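The Board in the Back Room

By Unathi Potgieter

My grandmother kept a slate by the kitchen door, and I suppose that's where it started. She wrote everything on it: eggs, the price of coal, which cousin was coming on the train and whether he'd want feeding. When she wiped it with the side of her hand it never came quite clean, and you could read last week's eggs under this week's flour. I have been fond of writing on walls ever since, and it has led me into a long and happy acquaintance with the whiteboard, an object most people look at every working day of their lives and could not describe to you if you paid them.

I went to Prullham to spend some time with people who use theirs hard. The town has a shared studio above the old feed store, run by the Oosthuizen family, and there is a whiteboard in nearly every room of it. Mrs. Oosthuizen bought the lot at a school sale in Rernberg for 40 dollars apiece, which she still thinks was too much, and hauled them home in 2 trips with her brother-in-law's trailer. A few of them had seen better days. She washed them down with dish soap, let them dry overnight, and put them up with screws long enough to hold a piano.

What struck me first was how differently each board gets treated. The one in the front office is a calendar and nothing but a calendar, ruled in thin tape, and woe betide the person who doodles in the margin. The one by the sink is for grievances (mugs, mainly). And then there are the boards in the back, where people stand and think with a marker in one hand, and those are the ones I came for, because a thinking board is a lovely thing. It fills up and empties out like a tide pool, and there is nearly always some little creature left behind in a corner.

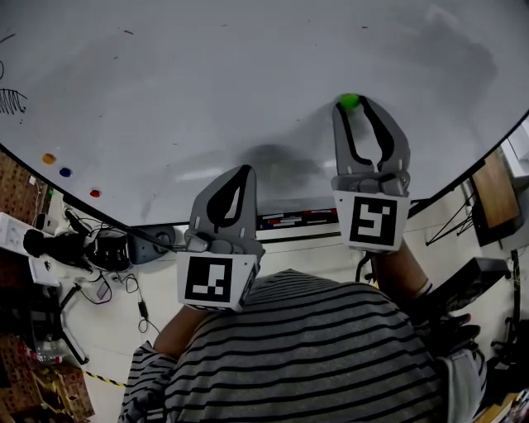 Issue 12 | Page 40

Take the scribble at the far left of that board, all spikes and hatching, with a curved line over the top of it. I have gone back and forth on it for days. My first thought was a hedgehog under a hill. My husband says it's a pine branch, and a neighbor who stopped in for a cup of sugar said, with great confidence, that it was a bad haircut. I like it very much whatever it is, and I like that the rest of the board has been left nearly bare around it, with only those faint gray smudges to keep it company.

The smudges deserve a kind word too. People fret about them, and there are sprays and special cloths sold on the strength of that fretting, but a board with no ghosts on it at all always makes me feel I ought to take my shoes off. If yours bother you, the Oosthuizens' method is a damp cloth followed by a dry one, done at the end of the day before the ink has had time to settle in. For the stubborn marks, go over the old line with a fresh dry-erase marker and wipe right away, while it's wet. My grandmother would have used her sleeve.

Then we come to magnets, on which I could go on until supper. Orange, blue and red, plain and round, down near the corner where they're easy to reach: I can't think of a nicer arrangement. There is a school of thought that says magnets should live in a tin when they aren't holding anything up, and I have tried it, and all that happens is that you lose the tin. Let them sit on the board. They brighten it up, they are there when the phone rings and you need to pin a note in a hurry, and if you have children in the house they will be rearranged into faces before breakfast, which is half the pleasure of owning them! Do buy decent ones. The thin flat sort that come free from the dentist will hold one sheet of paper on a calm day, and then somebody opens a window.

And small bright things in general do seem to find their way to a whiteboard. I hadn't given it much thought before I saw that little green ball held up against all the white, but a pale board makes a wonderful background, and a spot of color shows against it like a berry in snow. At home I have started keeping a few odds and ends on the shelf beside mine for no better reason than that.

The tray is where you can really read a household. Some are all dust and dead markers, and I say this as a person whose own tray once held a fork. A row of markers in red, white and black is a cheering sight to me. Store yours flat, caps pushed on until they click, and throw out the dry ones the moment they squeak. I know how hard that is. We all put the dry one back, hoping it will have recovered by morning.

Mrs. Oosthuizen is planning one more board for June, a big one, for the landing, where anyone coming up the stairs can add to it. The paint is chosen already, a soft gray called Ovell that she has been carrying around on a card in her purse. I have been promised the bottom left corner, and I'm practicing my hedgehog.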